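매듭 로그

동아리방에서 밤을 새우면 벌어지는 일에 대하여. 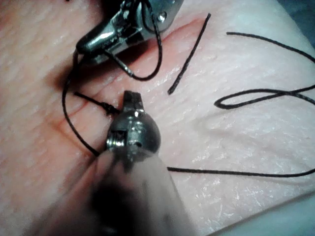 자동으로 묶은 매듭이 아니면 매듭으로 안 쳐준다고, 선배가 첫 회의 때부터 못을 박았다. 손으로 조종해서 묶을 거면 그냥 손으로 묶지 뭐 하러 로봇을 쓰냐고도 했다. 나는 고개를 끄덕였고, 속으로는 손으로도 못 묶는데요, 했다. 진짜로 못 묶었다. 그때까지 내가 아는 매듭이라고는 운동화 끈 묶는 거랑 쓰레기봉투 묶는 거밖에 없었으니까.

우리 동아리방은 노돌홀름 공대 별관 지하에 있다. 옆방이 탁구부라서 회의를 하다 보면 벽 너머에서 똑딱똑딱 소리가 나고, 누가 이기면 환호성이 터진다(지면 더 시끄럽다). 봄에 들어온 나한테 떨어진 일은 봉합 연습 패드 관리였다. 쉽게 말하면 빨래다. 패드를 꺼내서 분무기로 물 뿌리고, 실 토막 주워내고, 하도 찔러서 너덜너덜해진 건 버리고 새 걸로 바꾸고. 처음 만졌을 때 그 감촉이 정말 싫었는데, 한 달쯤 지나니까 패드 만진 손으로 과자도 집어 먹게 되더라. 사람이 이렇게 망가진다.

목표는 와웨루 컵이었다. 7월에 열리는 학생 대회인데 종목이 몇 개 있고 우리가 나가는 건 봉합 부문이다. 팔 두 개로 실을 당겨서 절개선을 닫고 매듭을 지으면 된다. 제한 시간은 300초. 수동 부문은 사람이 조종기를 잡고, 자동 부문은 시작 버튼을 누른 뒤로는 손을 떼야 한다. 선배는 당연히 자동이었다. 수동이라는 단어를 꺼내면 표정부터 바뀌었다. 작년에 수동으로 나갔다가 뭔가 있었던 모양인데 물어봐도 말을 안 해줬다. 탁구부 애들은 아는 눈치였는데 걔네도 안 알려줬다.

제어 프로그램은 네르킨이라는 걸 썼다. 선배들의 선배들이 만들어서 대대로 물려준 물건이라 여기저기 모르는 사람의 주석이 남아 있다. '여기 건드리지 말 것', '건드렸으면 다시 돌려놓을 것', '배고프다'. 배고프다 밑에 '나도'가 달려 있고 그 밑에는 내가 하나 더 달았다. 네르킨은 한 번 돌릴 때마다 번호를 붙여서 로그를 남긴다. 성공이든 실패든 카메라 영상이랑 관절 값이 통째로 들어간다. 선배는 아침마다 밤새 쌓인 로그를 신문 읽듯이 봤다. 커피 한 손에 들고, 아무 말도 없이. 그게 되게 무서웠다.

문제는 실이었다. 바늘 쪽은 봄이 가기 전에 그럭저럭 됐는데 실이 도무지 말을 안 들었다. 위쪽 팔이 실을 물고 내려오면 실이 둥글게 처지고, 아래쪽 팔이 그 고리 안으로 들어가서 끝을 잡아야 한다. 말로 하면 참 쉽지! 근데 처지는 모양이 매번 다르다. 어떤 날은 고리가 예쁘게 벌어지고 어떤 날은 옆으로 누워버린다. 검은 실 그림자를 실로 착각해서 그림자를 열심히 집는 날도 있었다. 빈 집게가 딱, 닫혔다가 아주 신중하게 아무것도 없는 걸 끌어올리는 모습은 좀 애처롭다. 나는 그럴 때마다 아이고, 했고 선배는 그럴 때마다 한숨을 쉬었다.

그래서 나는 몰래 연습을 시작했다. 조종기로. 오해는 말아줬으면 좋겠는데, 처음부터 나쁜 마음이 있었던 건 아니다. 매듭이 어떻게 생겨먹은 건지 알아야 로봇한테도 가르칠 거 아닌가. 다들 막차 타고 간 뒤에 조종기를 꺼내서 화면을 보며 실을 감았다. 처음에는 팔끼리 부딪칠까 봐 숨도 못 쉬었다. 그런데 며칠 하니까 재미가 붙었다. 은색 끄트머리가 내 손가락처럼 느껴지는 순간이 가끔 온다. 진짜 가끔. 고리를 만들고, 들어가고, 잡고, 당기고. 조일 때 패드가 살짝 오므라드는 게 화면으로 보이면 등이 찌릿했다. 새벽 4시에 지하에서 혼자 웃고 있었으니 누가 봤으면 신고했을 거다.

그날도 그랬다. 한 번에 깔끔하게 묶였다. 감고 당기고 반대로 또 감고 당기고, 군더더기가 하나도 없었다. 너무 잘돼서 혼자 박수까지 쳤다. 그리고 조종기를 서랍에 넣고, 불 끄고, 첫차 타러 갔다.

모드를 안 바꾼 걸 안 건 점심때였다. 네르킨은 시작할 때 자동인지 수동인지 골라야 하는데 나는 늘 연습용 폴더에 수동으로 저장해 왔다. 그날은 졸려서 그걸 빼먹었다. 조종기는 옛날 주인 누군가가 뚫어놓은 뒷길로 연결돼서 자동으로 둬도 먹힌다(그 자리에 '건드리지 말 것'이 붙어 있다). 그래서 내 매듭은 로그 665번, 자동, 성공으로 예쁘게 저장됐다.

동아리방 문을 여니까 선배가 울고 있었다. 정확히는 운 건 아니고 눈이 빨갰다. 화면에 665번이 돌아가고 있었다. 다들 의자를 끌어다 놓고 보고 있었고 누가 벌써 피자를 시켜놨다. 선배가 나를 보더니 야, 됐어, 됐다고, 하면서 내 어깨를 잡고 흔들었다. 나는 뭐라고 했냐면

"와."

라고 했다. 그게 다다. 그 뒤로 피자가 왔고, 나는 세 조각이나 먹었다.

말하려고는 했다. 그날 저녁에도 하려고 했고 다음 날 아침에도 하려고 했다. 근데 말할 타이밍이라는 게 한 번 지나가면 이자가 붙는다. 첫날이면 '아 그거 전데요 하하' 하면 될 일이 이틀 지나면 '사실 드릴 말씀이' 가 되고, 일주일이 지나면 무릎을 꿇어야 될 것 같다. 그 사이에 선배는 665번 영상으로 참가 신청을 냈다. 클럿게이트에서 답장이 왔다. 클럿게이트는 대회에 장비를 대주는 회사인데, 영상이 인상적이라며 예선을 면제해 주겠다고 했다. 특히 고리 안으로 들어가기 전에 잠깐 멈칫하는 동작이 아주 흥미롭다고, 그 판단 과정을 발표에서 설명해 달라고 적혀 있었다.

멈칫한 건 재채기가 나올 뻔해서였다.

선배는 그 멈칫을 연구하기 시작했다. 왜 여기서 기다렸지? 실이 흔들리는 게 가라앉기를 기다린 건가? 이게 어디서 나온 거지? 화이트보드가 재채기에 관한 화살표로 가득 찼다. 코드에는 그런 게 없는데 로봇이 스스로 기다렸다고, 선배는 같은 구간을 돌리고 또 돌렸다. 그러다 나한테 물었다. 너는 어떻게 생각해? 나는 패드에 물을 뿌리는 중이었는데 너무 많이 뿌려서 책상까지 다 적셨다.

나는 나대로 필사적이었다. 자동으로 진짜 성공하면 거짓말이 거짓말이 아니게 되는 거 아닌가, 하는 못난 계산이었다. 밤마다 남아서 이번에는 조종기 말고 코드를 만졌다. 그림자 집는 버릇을 고치고, 위쪽 팔이 실을 놓치는 각도를 찾고, 당기는 힘을 조금씩 바꿨다. 실패, 실패, 엉킴, 실패. 영상 속의 나는 그렇게 우아했는데 자동 모드는 실 앞에서 젓가락 처음 쥔 아기처럼 굴었다. 그러다 어느 밤에, 반쯤은 장난으로, 고리 들어가기 직전에 대기를 넣어봤다. 재채기만큼.

실이 멈췄다. 흔들리던 고리가 얌전해지더니 집게가 그 안으로 쏙 들어갔다. 잡았다! 한 번 감았다! 두 번째에서 놓쳤다. 그래도 첫 번째 감기까지 자동으로 간 건 처음이었다. 나는 소리를 질렀고, 벽 너머는 조용했다. 탁구부도 그 시간에는 잔다.

그리고 그 조용한 데 앉아 있으니까 기분이 이상해졌다. 방금 본 걸 제일 먼저 말하고 싶은 사람이 선배인데, 이걸 말하려면 저것도 말해야 했다. 멈칫을 어디서 배웠는지. 누가 재채기를 할 뻔했는지.

아침에 선배가 커피를 들고 들어왔다. 나는 밤새 연습한 말이 있었는데 다 까먹고 이렇게 말했다. 665번 그거 제가 했어요. 손으로요. 조종기로요. 모드 바꾸는 걸 까먹었어요. 피자도 먹었어요. 피자 얘기는 왜 했는지 모르겠다.

선배는 커피를 내려놓고 의자에 앉았다. 그리고 한참 동안 화이트보드만 봤다. 재채기 화살표들. 지우개를 들길래 지우려나 했는데 그냥 들고만 있었다.

"멈춘 건?"

"재채기요."

"했어?"

"아뇨, 들어갔어요."

선배가 웃었나? 웃은 것 같기도 한데 그 얼굴은 지금도 잘 모르겠다. 확실한 건 그다음에 컴퓨터를 켜서 클럿게이트에 메일을 썼다는 거다. 제출 영상은 수동 조작 기록이 잘못 분류된 것이며 예선 면제를 반납하겠다고. 내가 쓰겠다고 했더니 대표자 이름으로 나간 신청이니까 자기가 쓰는 거라고, 화면에서 눈도 안 떼고 말했다. 차라리 화를 냈으면 했다. 화는 이틀 뒤에 냈다. 분무기 물을 안 채워놨다고 엄청나게 냈고, 우리 둘 다 그게 분무기 얘기가 아닌 걸 알았고, 나는 죄송하다고 했고, 물을 채웠다.

다른 부원들한테도 내 입으로 말했다. 한 명은 그날 바로 나갔고 아직 안 돌아왔다. 한 명은 자기한테도 조종기 가르쳐 달라고 했다.

예선은 우리 차례가 뒤쪽이라 오래 기다렸다. 클럿게이트 담당자가 지나가면서 면제 반납하신 팀이죠, 하길래 선배가 네, 했다. 그게 다였다. 작년 일은 그날 대기실에서 들었다. 결승에서 조종기를 잡은 선배 손이 떨려서 실을 끊어먹었단다. 그러고는 내 손을 한 번 보더니 넌 안 떨리더라, 하고 물을 마셨다.

시작 버튼은 내가 눌렀다. 선배가 그러라고 했다. 누르고 나서 우리 둘 다 손을 등 뒤로 돌렸다. 바늘이 들어가고, 실이 따라오고, 위쪽 팔이 실을 물고 내려왔다. 고리가 처졌다. 조금 흔들렸다. 집게가 그 앞까지 가서 멈췄다.

"에취."

선배가 아주 작게 말했고, 집게가 들어갔다.

첫 번째 감기는 됐다. 두 번째는 한 번 놓치고 다시 잡느라 시간을 다 써서, 당기는 도중에 종료음이 울렸다. 매듭은 반만 인정이라 본선은 못 갔다. 돌아오는 버스에서 선배가 로그를 틀어서 옆으로 밀어주길래 같이 봤다. 이어폰을 한 쪽씩 꽂았는데 로그에는 소리가 없다는 걸 한참 가다가 알았다. 놓치는 데서 선배가 정지를 누르고 여기, 아래쪽 팔이 너무 일찍 닫히지? 했다. 나는 그런 것 같다고 하고 가방에서 노트를 꺼냈다.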